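Equipment news: what we're buying, and what can wait

Thanks to everyone who wrote in after the last newsletter asking where the equipment money is going. It's taken me longer than I'd like to get the quotes lined up side by side (suppliers do love to put freight on a separate page), but we finally have something worth sharing, so put the kettle on.

The big item is hand-held grippers for the cloth handling work at Velbridge. We've priced 2 more complete units, which would let both benches collect at once and put an end to the polite queueing that has eaten so many of our mornings. Drilano and Bastell both quoted, and both were very patient with my questions. Bastell came in at $2556 for the pair, spare pads included, and that's the one I've put forward. Drilano's were lovely too, but the pads were extra and the lead time was 30 days longer, which would have pushed us well past the April start.
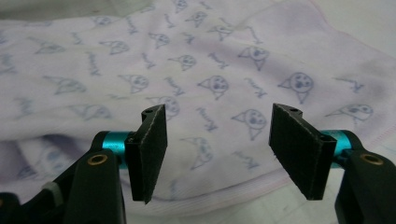
Pads are the part of the budget I underestimated last year, I'm sorry to say. I had them down as a one-off purchase, tucked in with the fasteners, when they really belong with the consumables like tape and batteries. Thin, soft fabric asks a lot of a fingertip, and once the surface goes smooth you're chasing the same corner over and over! So this time they have their own line, and there's enough in it to change them whenever the person on the bench thinks they need changing. Please do, and jot it in the bench log so I can see how quickly we go through them.

The larger purchase, a fixed arm for the Devadiga cell, has been moved to the next budget year. I know a few of you had your hearts set on it. The arm itself was within reach, but the guarding, the electrical work and the training were not, and I'd sooner wait and buy the whole lot properly than have it sitting in its crate by the roller door.

If there's something small that would make your days easier (a better lamp, a decent stool, more labelled tubs), send it through with a price and a link before the end of the month. There's a little left over for exactly that sort of thing.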